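Tillgate Bed Runner, Taupe
Made by Korkico for the Tillgate bedroom textile range

Product overview

The Tillgate runner is a flat, unlined textile band for use across the lower part of a made bed. It protects the top bedding from shoes, bags and folded clothing, and it is removed at night. The fabric is a plain-weave polyester with a matte finish, hemmed on all four sides with a double-turned edge. There is no filling and no backing. The two faces are the same, so the runner can be turned over between washes.

Specification

Material: 100% polyester
Finish: matte, undyed selvage removed
Color: Taupe (other colors on request, see Ordering)
Hem: double-turned, lockstitched, mitered corners
Sizes: Twin, Full, Queen, King
Pack quantity: 2 per carton
Care label: sewn into the hem at one short end
Use: hotels, guest houses, private homes

Selecting a size

Select by the width of the mattress plus the drop required at each side. The runner is meant to fall past the edge of the mattress and stop short of the floor. If the bed is fitted with a deep topper, measure with the topper in place and the duvet or top sheet on the bed. A measurement taken from the bare mattress will be too small, and the side drop will come up short once the bed is made.

Depth is the same for all four sizes. Customers who want a deeper band should order the Bovosard throw, which covers the whole foot of the bed and can be folded to depth.
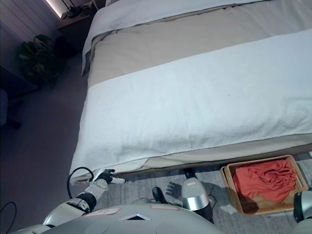
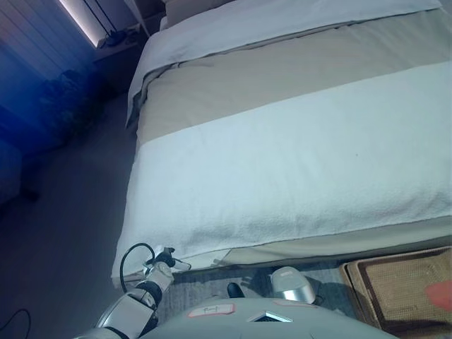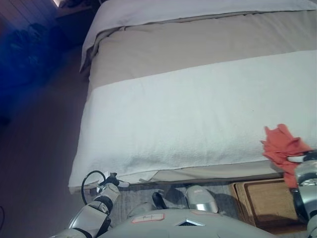 Placement

Make the bed completely before the runner goes on. Lay the runner across the bed, match the drop on the two sides, and then pull it flat from the short ends. Pulling from the long edge will bow the hem and leave a curve that shows from the door. Small wrinkles from the carton fall out with a hand steamer on the low setting. Do not use a dry iron directly on the fabric; place a cotton press cloth between the two.

The runner may be tucked or left loose. Tucked runners stay in place better on beds with a slick duvet cover. On a coarse blanket there is enough grip to leave the sides hanging.

Washing and drying

Machine wash warm with similar colors. Close zippers on anything washed in the same load. Do not use chlorine bleach, which turns the taupe toward pink, or fabric softener, which leaves a film on the weave and makes it hold lint. Tumble dry low and remove while the load is still slightly damp. Fold along the length first, then across.

Treat makeup and shoe polish before washing. Work a small amount of dish soap into the mark with a soft brush, rinse from the back, and repeat if needed. Heat sets these stains, so check the fabric before it goes in the dryer.

For laundries: the Tillgate runner can go through a flatwork ironer at the polyester setting. Feed it short end first. The care label should be on the trailing end — a label on the leading end tends to fold under and press a mark into the hem.

Related items

Bovosard throw: same fabric, larger format, same colors
Prado cushion cover: same fabric, envelope closure, sold without insert
Prado bolster cover: same fabric, zipper on the long seam

Items from the same dye lot match closely. Items from different lots can vary by a shade. If a room needs a runner and cushion covers together, place them on one order and write "match lot" in the notes field.

Ordering

Stock colors ship within 2 working days. Custom colors and custom lengths are cut to order and ship within 21 working days of an approved swatch. Custom goods cannot be returned unless faulty. The workroom closes for part of August, and custom orders placed during the closure enter the queue when it reopens.

Swatches are free and are cut from current stock. State the colors wanted and a delivery address.

Trade accounts and lot matching: Benedito Queiroz, contract sales desk. Please have the carton label at hand when calling about an existing order — the lot code is printed under the size.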